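Clallum Retreat Room - Pre-Session Walkthrough
Checked by Divya Sundaram, March, 8:30 am

1. Exits and aisles - OK
Both doors open all the way. Love the wider center aisle!

2. Seating - OK, one fix
78 chairs set, 2 wobbly ones pulled (thank you, Usha, for spotting the second).

3. Cords near the speaker's spot - FIX
Tape down the mic cord before Catalina's goal-setting talk. She paces when she gets going, and it's wonderful, so let's keep her upright.
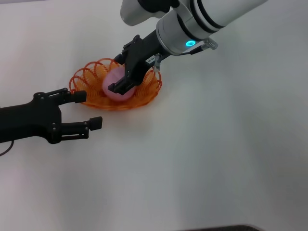 4. Journaling tables - OK
Legs locked, tops wiped. Candles stay unlit for the vision exercise.

5. First aid kit - OK
Restocked. Meenakshi has the key until lunch.

Recheck item 3 at 9:15.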